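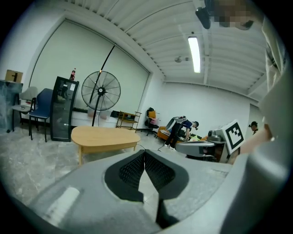 Medical Liens and Settlement Funds: Frequently Asked Questions

Moynihan Kerkel Law Office, Vevton. Reviewed by Diarmuid Hanrahan. Last updated in February.

General terms

What is a medical lien?
A medical lien is a claim against the money recovered in an injury case. The party holding it paid for treatment, or provided treatment without being paid. The lien attaches to the settlement or judgment. It does not attach to your house or wages unless a separate judgment is entered against you.

Is a lien the same as subrogation?
The terms overlap and are often used loosely. Subrogation is the right of a payer, such as a health plan, to step into your place and recover from the person who caused the injury. Reimbursement is the right to be paid back out of what you recover. A lien is the legal hold that secures payment. One letter may assert all three.

Who can hold a lien?
Hospitals, health plans, government benefit programs, workers' compensation carriers, and individual providers who treated you under a letter of protection. The source of the right differs in each case. Some rest on a statute, some on a plan document, some on a contract you signed at intake.

What is a letter of protection?
A written agreement in which the provider postpones collection and the patient agrees to payment from any recovery. Read it before signing. In most of them the full balance is still owed if the case is lost.

My health plan sent a questionnaire asking how I was hurt. Do I have to answer?
Usually the plan document requires cooperation, and claims may be held until the form comes back. Give the date and place of the accident and the name of your attorney. A narrative of fault is seldom required on these forms. Send us a copy before you mail it.

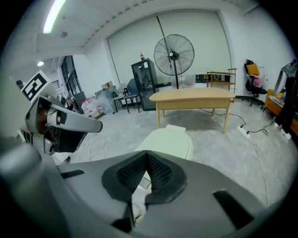

LIENS AND THE AMOUNT OWED

How do I find out what is being claimed?
We request an itemized ledger from each lienholder. The ledger lists dates of service, the amount billed, the amount paid, and a diagnosis code for each entry. A letter that gives only a total is not enough to check.

What errors should I look for?
Unrelated treatment is the most common. A dental cleaning or a blood pressure visit may be swept in with the accident care. Duplicate entries are next. Also compare the amount billed with the amount paid. A health plan seeking reimbursement is normally limited to what it paid.

Can a lien be reduced?
Often, yes. The grounds depend on the type of lien:

- Procurement costs. Many statutes and some plans require the lienholder to bear a share of attorney fees and case expenses.
- Limited funds. Where the at-fault driver carried low coverage, a lienholder may agree to a pro rata share.
- The made whole rule. Some states bar reimbursement until the injured person is fully compensated. A plan document can override this in certain cases.
- Errors in the ledger, as described above.

A reduction should be in writing and should state that the payment satisfies the claim in full. A phone call does not close a lien.

How does a pro rata share work?
Each lienholder receives the same percentage of its claim. Suppose the funds left for liens cover 18 percent of everything claimed. A provider with a balance of $1,000 would then receive $180. Providers are not always bound to accept this division — where no statute applies, it is a matter of negotiation.

How long does the process take?
Private plans tend to answer faster than public programs. After a settlement is reported, a final demand can take up to 9 weeks, and disputed entries add to that. Funds tied to an open lien stay in the attorney's trust account during this time. Undisputed funds can usually be released earlier.

What happens if a lien is ignored?
The lienholder may sue the injured person, and under some statutes the attorney or the liability insurer as well. A health plan may also try to offset the debt against future benefits. A balance owed to a hospital may be sent to collection.

Do I need to report liens I learn about after settlement?
Yes. Forward the notice the day it arrives, with the envelope if you have it. The postmark can matter where the lienholder had a deadline to file or serve notice.

Does this page apply outside our state?
Only in a general way. Lien statutes vary widely, and federal programs follow their own rules. Nothing on this page is legal advice or creates an attorney-client relationship.

Comments (3)

dandmont_reader
The hospital recorded its lien 6 months after I was discharged. Is it still valid?

Diarmuid Hanrahan
That depends on the filing period in the statute and on whether the insurer had already paid. Please call the office, and do not post account numbers in the comments.

P. in Vevton
Our ledger had physical therapy from the year before the crash on it. They took it off after two letters. Worth checking line by line.

Related

Reading the Declarations Page of an Auto Policy
Underinsured Motorist Coverage: Consent to Settle
What a Settlement Statement Should Show
Dandmont Office: Parking and Hours

This site uses cookies to remember your preferences and measure traffic. By continuing to browse you accept our cookie policy. Accept | Manage settings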